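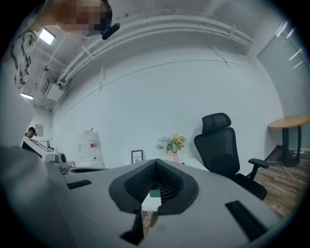 White ceiling, white pipes, white wall.

I have been renting a room for work since September and have finally got round to writing about how it is set up. Two people asked after my last post, and one of them, Pranab Talukder, has asked again since, so this is mainly for him.

The building is on the edge of Surnville, behind the old Wanigasekara tyre depot. It was a print finisher's before it was offices, and when the ceilings came down for rewiring the landlord left them down and painted everything. I was against this when I first saw it. I thought exposed pipes would make the place feel cold and that I would be listening to water all day. I do hear the pipes first thing, for a few minutes, and then I forget them. The extra height makes up for it. My last office had a suspended ceiling with stained tiles and I don't miss it.

The air-conditioning unit is mounted high on the wall, up where it meets the ceiling. Ours came with a remote that had lost its battery cover. It does the job in summer. In winter it blows warm air over your head and you need a jumper until mid-morning. If you are looking at a similar room, ask to sit in it for half an hour with the heating on before you sign anything. I didn't, and I would have bargained a bit harder.

The rent is 435 a month including electricity but not broadband. Njoroge Ondieki, who has the room across the landing, pays slightly less for slightly less light. Fitting mine out came to 1584 altogether, and most of that went on seating and desks. I had put aside more, so I was pleased, although I have since spent some of the difference on a decent kettle.

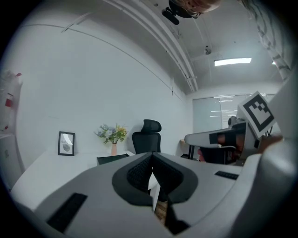
Desks took me longer to settle on than anything else. I looked at a Gradness one with a motor in it, which goes up and down, and tried it in the showroom, and I knew I would raise it for a week and then leave it where it was. I wanted plain and white, with enough width to spread papers out. The main thing I have learnt is to keep the top almost bare. I allow the framed leaf print, the small pink vase and one flat black box, and anything else has to go away at the end of the day. The flowers get changed when they droop. Purple and blue ones look best in there, I think, with a bit of yellow, because the walls give you nothing to compete with.

The chairs are black mesh with a high headrest. I was doubtful about the headrest and expected to take it off, but I lean back on it during calls and it has stayed. Mesh is better than the padded sort in warm weather. It does collect fluff, and a soft brush on the vacuum cleaner gets it out. The castors were fine on the wooden floor at first and then began to pick up grit, so I now turn the chairs over once a month and clean them with an old toothbrush.

The second desk is the smaller one with the thin black legs. It cost 70 second-hand from a Flosano clearance sale and it wobbled until I put a folded bit of card under one foot. I keep meaning to do that properly. It is handy for opening post and for anyone who comes in for an hour and needs somewhere to put a laptop.

White walls mark easily. I keep a damp cloth and a little washing-up liquid for scuffs, which works on most of them, and the landlord left half a tin of the paint for the rest. It has to be stirred for a long time. I tried it first in a corner low down and it dried a shade brighter than the wall, so I have been sparing with it.

Things still to do: a coat hook by the door and some kind of rug to take the echo down. Njoroge says the rug made the most difference in his room and he wishes he had bought it first. I have measured up twice and lost the measurements both times. If anyone knows of a flat rug that a chair will roll over without dragging it along, please leave a comment with the name of it.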